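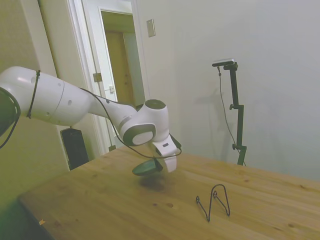
Most of the questions sent in to the Nimside newsletter this autumn have been on one subject, which is how to look after wooden tables once the heating goes on. The air in a heated room is drier than many people expect, and wood shrinks a little as it loses moisture. Joints loosen, tops can cup and old glue gives way. Colour makes no difference to this, but it does change what you notice. On a light wooden table like the one in the picture, tea rings and ink tend to show sooner than on a dark one, while dark tops show dust and scratches. Amanuel Gebremichael, who runs the repair bench at Stotby, has answered the most common questions below.

Where to put it. Keep the table away from a radiator if you can. An arm's length is a fair gap in a small room. If the only place for it is under a window with a radiator beneath, turn the table round once a month so that one side doesn't take all the heat. Strong sun will also change the colour, and a cloth or a pile of books left in one spot will leave a patch that takes months to even out.

Everyday cleaning. A soft cloth, wrung out in warm water with a drop of washing-up liquid, then a dry cloth straight after. Spray polish is not needed, and the kinds with silicone in them make later repairs harder, as new finish won't stick to the surface. Vinegar is often suggested. Amanuel does not use it on anything that has been waxed.

White rings. These are moisture caught in the finish and most of them fade. Leave a new ring for two days before doing anything. If it is still there, rub gently along the grain with a little furniture wax on a cloth. Black marks are a different matter. They usually mean water has reached the wood and met iron, and they need to be sanded out or treated by someone who has done it before.

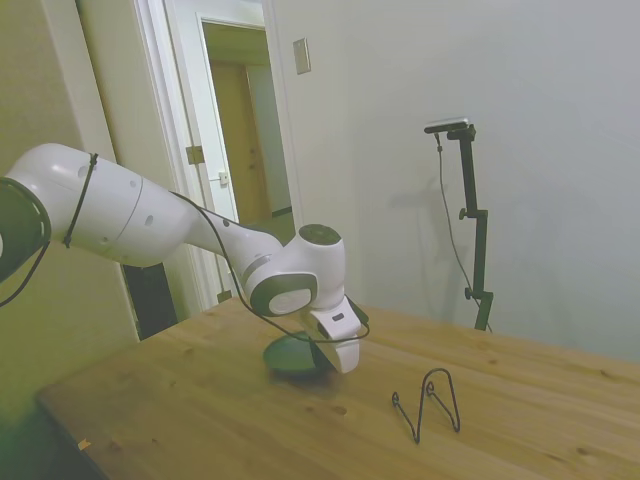
Light wood on the table top, white arm reaching across.

Sanding. Please don't start with 80 grit on a table top. It is meant for stripping paint and levelling rough boards, and the scratches it leaves take a long time to remove. Begin with 120 and finish with 180, always along the grain. Check first whether the top is solid wood or veneer. Look at the edge from underneath: if the grain on the top carries on down through the end of the board, it is solid. Veneer can be less than a millimetre thick and is easily sanded through.

Oil or wax. Oil soaks in and is easy to patch. Wax sits nearer the surface, looks softer and needs doing more often. Two thin coats of oil, a day apart, are better than one thick one, which goes sticky. Spread oily cloths out flat outdoors to dry before you throw them away. Left in a heap they can heat up and catch fire.

Loose legs. Try the bolts or screws first, as a quarter turn is often enough. If the joint is glued, take it apart and clean off the old glue before adding any more. Fresh glue over old rarely holds.

Eyerusalem Tilahun is taking bookings for the next table repair evening, which will be held at Stotby in December. Please book by 22nd November and say what size your table is, as large ones have to come in by the side door. Loose leaves and drawers can be brought on their own. Upholstered chairs can't be taken this time, and cane seats should go to the Tufa group, who have the tools for them.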